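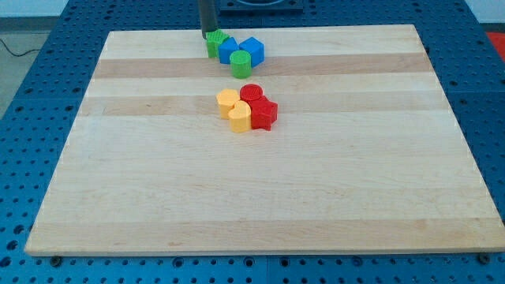
Give it till January and you won't miss the sorting, the lead on second shift told me, you'll wonder why we ever did it by hand. Maybe. I miss it already a bit, which is dumb, my wrists don't.

Tuesday. In at 6, no coffee. The Hsieh order was on the board again, greens and blues together, yellows and reds together. Set up the arm, hit go, stand there. That's the part I can't get used to – the standing. At Coko I had my hands in the bins all day and talked the whole time. Now it's 2 of us on a line that had 4, the other two moved over to packing at Ruston. Same pay, longer drive. One of them texted at lunch, says its fine, says the break room has windows.

Meeting at 10. Udham people on the screen, slides, the number 1667 came up for pieces a shift and everybody nodded. I asked who gets called when it stops at night. Long pause. "We'll circle back." So, me probably.

New job title too, cell operator. Training is three mornings, then a test on the tablet. Did the first one. Mostly how to stop it, how to start it again, how to write down why. I liked the writing down part more than I figured.

Things to ask tomorow:
- night calls – paid or not??
- who keeps the old sort sheets
- can we have the radio back on, no reason not to now
- stool

Feet killing me. More than an hour on the phone with my sister after supper, she thinks I should take the Ruston spot if it opens. Don't know. Laundry still in the machine. Bed.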